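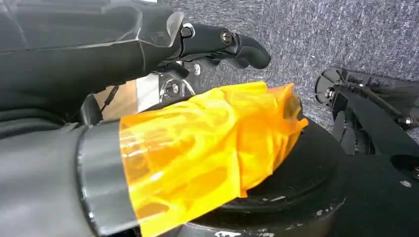
退租那天,房东带了一支手电筒

约在Kitwood楼下的咖啡馆见面时,她先把押金条推了过来。纸已经折得快断了,上面的数字倒还清楚:2,000。她在这座城市租过不少房子,自称“学历是本科,押金是博士”。如今她在一个叫Vanura的租客互助小组里替人看合同,不收钱,偶尔收一袋橘子。

她的第一套房子在Allham小区,一间朝北的次卧。签字只花了一顿饭的工夫,合同有几页她也没数,反正没看。“中介说都是标准条款,我当时觉得‘标准’这个词特别让人安心。后来才明白,他说的标准是房东的标准。”

退租时,房东拿着手电筒进门,先照墙角,再照抽油烟机后面,最后趴下去照床底。她在旁边站着,觉得自己像个等法医出结论的家属。结论很快出来了:墙面有一处“非自然磨损”,扣404元。

“我问他什么叫自然磨损。他想了想,说,自然磨损就是没有人住的时候产生的磨损。”她喝了口咖啡,“这句话我后来在小组里讲了好多遍,每次都有人拿笔记下来。”

那404元她最终没有要回来。理由说出来有点丢人:她没有入住时的照片。墙角那块印子究竟是她留下的,还是上一位房客留下的,双方各执一词,而押金在对方手里,这场辩论的胜负也就没有多少悬念。

从那以后,她每搬进一处新房,第一件事就是拍照。拍地板缝,拍水龙头底座,拍冰箱密封条,拍完当场发给房东,附一句“您看看有没有遗漏”。有一回拍了76张,房东回了一个微笑的表情。她至今拿不准那是什么意思。
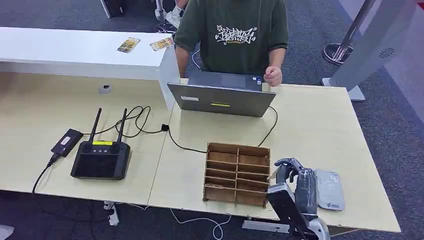
照片拍得再多,碰上不讲理的也没用,小组里一直有人这么说,还说与其拍照不如最后一个月不交房租,拿押金抵。这种说法她听得多了,语气里并没有不耐烦。

“拿押金抵房租,听着很解气。可合同里多半写着逾期几天算违约,你一抵,理亏的就成了你。本来是他欠你,一夜之间变成你欠他,还倒贴一个把柄。”她的建议相当无趣:提前一个月书面通知,约好验房时间,当面抄水电表,让对方在交接单上签字。说到“书面”两个字,她敲了敲桌子,又补充说微信也算,语音最好转成文字,“别到时候两个人凑在一起听你自己在风里喊”。

我问她,有没有遇到过好房东。她想了很久,久到服务员过来收走了杯子。

有一个,在Kiiskinen公寓。那位房东年纪很大,验房时只看了一眼阳台,说花养得不错,就把押金退了,一分没少。她反倒睡不着,第二天还发消息问是不是漏算了水费。“你看,人被扣习惯了,全额退款都像诈骗。”

水费还真漏算了,25元。她转了过去,对方隔天才收。
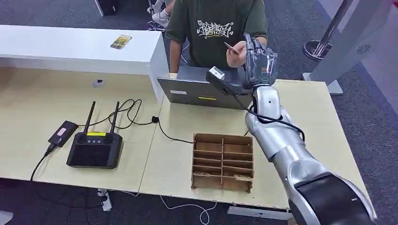 “日常清洁”和别的词

聊到合同措辞,她明显来了精神,从包里抽出一份打印稿,页边全是铅笔字。她最恨的词是“恢复原状”。原状是什么状,合同里往往没有写。有位房客搬进去时灯就是坏的,住了两年,自己换了一盏新灯,退租时被要求恢复原状。“我建议他把坏灯装回去。他觉得我在开玩笑。”

她没有开玩笑。旧灯如果还留着,装回去就是了;没留着,就得坐下来谈。所以她现在劝人,凡是换下来的东西都找个纸箱装好,塞到柜顶上,搬家那天再请出来。她自己的柜顶上就有一只花洒和两个门把手,陪她搬过三次家,后两次纯属忘了还。

排第二的是“日常清洁”。签约的时候,它指的是扫地;退租的时候,它指的是把烤箱拆开。她会要求对方写明清洁到什么程度,由谁来请保洁,单价多少。中介一般会说从来没有人提过这种要求,她就说那正好,从我开始。

第三个词是“家具齐全”。她在一份合同的附件里见过一把椅子,备注栏写着“可坐”。

去年12月她又搬了一次,房子不大,暖气倒热得像有什么仇。签字之前她逐条念了一遍合同,念到一半,房东问她是不是律师。她说不是,只是交过押金。

新房的押金条夹在她的护照里。我提醒她,护照容易丢。她说知道,可是合同已经占了原来放护照的抽屉,灯泡占了下面那个,她还没想好怎么重新分配。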